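December 2024, Saturday, packing table

Came in for two hours and stayed till dark, so no change there. The plan was to get through the small-parcel pile before Shota gets back, and I did most of it, apart from the Koyama stuff, which is still in its crate by the door with the paperwork taped on top (order 1316, please don't move it, Yoshinori!).

Flat pouches are today's headache. They look like the easiest thing in the world to pack and then they slide. I had the L'Oréal one out on the big round table next to the brown box and kept changing my mind about whether it should go in flat or standing on its long side. Flat wastes the whole floor of the box. On its side it leans over as soon as you let go, unless there's paper scrunched up against it, and I'm trying to use less paper. 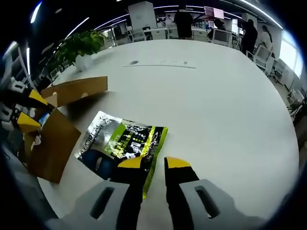 What I ended up liking is a sort of halfway thing: hard items first, then scraps, then the pouch tipped in at a slant along one wall so the flap closes over it without a bulge. I did 13 boxes like that and only redid 2 (both times I'd been stingy with the scraps on the left side, my own fault). Shota Hosoda's old note from November says to fold the pouch over. I tried it once and hated it, it leaves a crease right across the printing.

Also, white table plus white scraps means I lose bits constantly. Can we get the tan paper from Zosum again?

Still to do: 11 labels to reprint, tape gun needs a new blade, ask Yoshinori which shelf the Kindia boxes go on.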